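On Keeping Jars and a Basket in Good Order
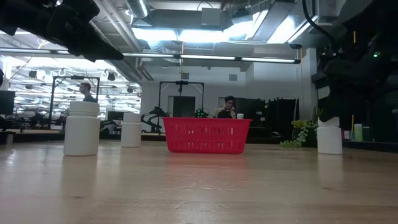 A reader wrote in response to my earlier post that a basket on the table is only a second drawer, and that anything placed in it will be forgotten by Friday. Her objection is a fair one and deserves a considered answer.

The arrangement I follow consists of white plastic jars with screw caps and one red basket. The jars remain in use for dry goods. The basket receives whatever is in transit between the shopping bag and the shelf. It is emptied each evening at 6, and nothing is permitted to stay in it overnight. Where this rule is observed, the reader's difficulty does not arise. Where it is ignored, I concede that she is right, and my own record in December was poor.

On the matter of color, I have been asked whether plain white jars invite confusion. They do, if left unmarked. I write the contents and the month of filling on a strip of paper tape, which is fixed to the base of the jar. Tape on the cap proved unsatisfactory, as caps of the same size were exchanged during washing and the rice was twice taken for semolina.

Jars should be filled to the shoulder and no higher. One of mine holds 600 grams of lentils at that level. Oats settle after a day or two and may then be topped up.

The basket was purchased in Tondstead, from the household counter at Pasine, after a wire one had scratched the table. Plastic is kinder to a pale wooden surface. The slots in the sides also allow onion skins and crumbs to be shaken out over the sink, although the smaller crumbs collect in the corners and require a brush.

The table is wiped with a damp cloth and dried immediately. Jars are lifted for this purpose and should not be slid. Correspondence on the subject of labels remains welcome, particularly from readers who have found a tape that survives warm water.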